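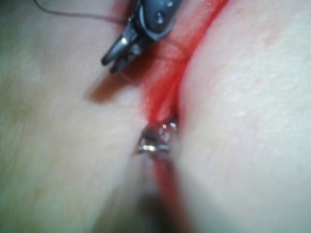

Basic Surgical Skills, Handout 3
Closing a linear wound: simple interrupted sutures
Course leader: Hayley Lockwood. Bench instructors: Obadia Tanui and Inmaculada Cantero.

Read this before you come to the lab. The session starts in room 715 and we go straight to practice. Bring Handout 2 (instruments and knots) because the knot diagrams are not repeated.

1. Looking at the wound

Before picking up a needle, look at the full length of the wound and decide where the edges belong. A straight wound with smooth, rounded edges is easy to line up in the middle and harder at the ends. Edges that bulge toward each other tend to roll inward when pulled together. If they are left like that, surface meets surface and the wound heals poorly. What you want is slight eversion, with the cut faces touching and the edges standing up a little.

Check for depth. A narrow opening can hide a deep space, and closing only the top leaves a pocket where fluid collects. In this session we close a single layer. Deep sutures are in Handout 5.

Wipe away anything red along the margin before judging where the edge is. Staining on one side can make that edge look farther over than it is, and students then take a bigger bite on that side.

2. Placing the stitch

Enter the tissue at 90 degrees. Turn your wrist and let the curve of the needle do the work. Do not push in a straight line.

Take the same distance from the edge on both sides, and the same depth. If one edge ends up higher than the other, the bites were uneven. Take it out and place it again.

For longer wounds put the first stitch at the midpoint, then halve each remaining length. Kasten calls this "closing by halves" in the course reader (Benedikt Kasten, chapter 2). Starting at one end is acceptable for short wounds.

3. Managing the thread

Most of the trouble in last year's assessments came from the thread and had little to do with the needle.

Pull through until a short tail is left on the far side. Keep the long end away from where you are working. A loop lying across the opening is easy to catch with the next pass – lift it clear first. Fine dark thread shows up well against pale tissue and much less well over a red area, so find both ends before you start the knot.

Grip the thread only at the end you will cut off. Jaws crush suture material, and a crushed section can break later under tension.

4. Tension

Bring the edges together and stop. Tissue swells after closure, and a stitch that is snug at the bench will be tight the next day. Blanching around a stitch in a patient means it is too tight. Practice tissue does not blanch, so look for puckering.

Set the knots to one side of the wound, all on the same side.

5. Bench exercise

Work in pairs. One closes, the other holds the light and cuts. Place 3 stitches, have them checked, remove them, and swap. Kipchumba Lukumay will come around with fresh thread.

Sharps go in the yellow bin – never on the tray.

For next time: Handout 4, continuous sutures, first half only.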